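Drallo arms gallery: planning the second year

19 February 2018

We have had the arms long enough to know what they cost to keep going, and the budget for the next year goes in at the end of March. Several readers asked what we are buying and what we are leaving out, so the notes on this page are longer than the usual gallery captions. Prices are left off where the supplier has asked us not to publish them. Where we give a figure it is what we paid, in pounds, before VAT.

The work is household tasks in furnished rooms: opening and closing drawers, moving small things from one surface to another, straightening cushions and bedding. It is all done at the Nartey rooms, which are let to us by the week. The arms are the Drallo single-arm units on wheeled bases. We have 2 of them and no plan to buy a third.

What the first year taught us about money

The arm was the easy part of the order. It was one line, one price and one delivery. Almost everything we got wrong was in the smaller lines underneath it. We put down nothing for finger replacements, nothing for spare cables and far too little for moving the kit between rooms. The van hire alone went over by the second month.

We also bought a service plan we did not use much. It covered the joints and the controller, and both have been fine. It did not cover fingers, camera mounts or anything else that touches furniture, and those are the parts that wear. When the plan comes up for renewal we will take the lower tier and put the difference into parts.

Fingers

Fingers are ordered in pairs. We keep a box of them and treat them as a consumable, like printer ink. The slotted type from Zodwood is what we are staying with. They have some give in them, so they close on a handle without much fuss over the angle. The solid type was cheaper but we marked two drawer fronts with it and had to pay for both.

Allow for more pairs than you think. We have put 50 pairs in next year's order, which is nearly double what we got through, and any left over will keep. Buy the mounting screws at the same time. They are a different thread from the rest of the arm and the local shop does not stock them.

Cameras

Each gripper has its own small camera at the wrist. The cameras have not failed, but the mounts work loose and the picture shifts, and then a morning's runs have to be done again. New mounts are on the list at £10 each. We are not upgrading the cameras. A sharper picture would mean more storage, and storage is already the second largest line after rent.

If you are starting from nothing, settle the camera before you price the computer. We did it the other way round and had to change the computer.

Rooms and furniture

Rent is the biggest cost by a long way. We looked at building a mock bedroom in our own unit and got as far as a quote for the partition walls. It would have paid for itself in the end, but we would have had one bedroom, always the same, and the arms need variety. Renting stays.

Furniture we do buy. Round cabinets and curved fronts are worth having because the drawers behave differently from a square chest, and second-hand ones are easy to find. We have set aside £300 for bedside pieces and lamps. Linen and cushions come out of the same line. Patterned covers are useful, plain ones too, and trim of any kind makes a cushion harder to pick up tidily, so get a few with it and a few without.

Put felt pads under anything with metal legs. Floors are the landlord's and the deposit is large.

The bedside set-up 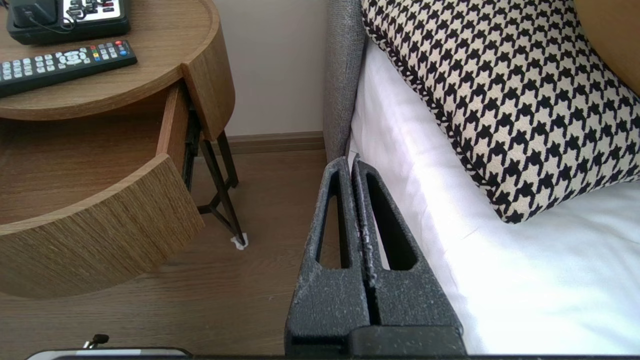

Wrist view at the bedside: slotted fingers closed, nightstand drawer open and empty, houndstooth cushion on the bed.

Small items such as remote controls cost very little and we keep a crate of them. Cables are the thing to watch on a bedside table, and we now allow an extra hour per room for getting them where we want them.

Still to decide

Prisa have offered us a tracked base on trial. It would save lifting at door thresholds, but the charger is separate and needs its own socket. We will have a price before the budget closes.

The other open question is a second set of batteries. At present we stop over lunch to charge, and the rooms are paid for whether we are working or not. On the rent we pay, the batteries look like the better buy of the two.

Orders go in once the budget is signed off. Parts first, furniture after.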